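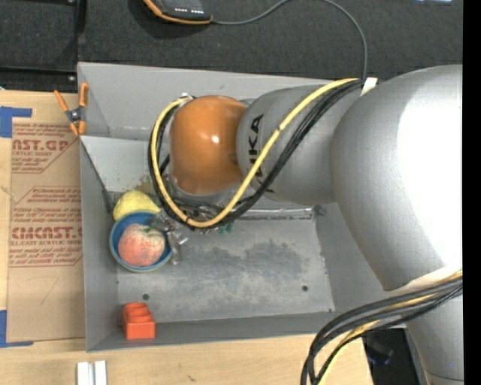 2025-04-22

Sore feet, cold tea, and I've spent most of today talking about fruit. Jaime says the arm will be on the real packing line by May and I said fine, lovely, and who's going to do the soft stuff? He said that's what he's testing. Well, yes, Jaime, I know, I've been standing next to you all morning!

So the plan as I understand it (and I had to ask twice) is that Gudis keeps the 17 of us, same hours, same pay, but the picking out of bins goes over to the arm, and we move round to checking and boxing. Mwajuma is already down for training on the control pad. She's pleased and trying not to look it. I'm pleased for her too, mostly. She was always the one who could get the old labeller going again when it sulked.

Me, I don't know. I've done hand picking for years and I wouldn't say I love it — my wrists certainly don't — but there's a rhythm to it and you can have a proper chat while your hands get on with things. Checking is all eyes. You can't look at your friend and look at a peach. I said this in the meeting and got a laugh, but I meant it.

Jaime let me set the bin up for a few of his goes, which I enjoyed more than I expected. He wants things put in differently every time, a bit awkward on purpose, and it took me a while to stop lining them up neatly. Old habits. He asked how I can tell a ripe peach without squashing it and I stood there like a lemon trying to explain. You sort of hold it before you hold it? He wrote that down, bless him.

He also told me the Brarko site does 2000 trays a shift now with fewer people, and then looked as if he wished he hadn't. I asked where the fewer people went. He didn't know. I'm going to ask again on paper, and Mwajuma says she'll sign it as well, training or no training.

Half the canteen thinks we'll all be out by Christmas and the other half wants to give the arm a name. Somebody suggested Pakurer, after the old boxes, and I think it's going to stick.

Anyway. Must find my wrist strap, ring Mum back, and take the mince out of the freezer. Early start again tomorrow, and Jaime wants me at the bin for another hour before the shift. I said yes before I'd thought about the bus.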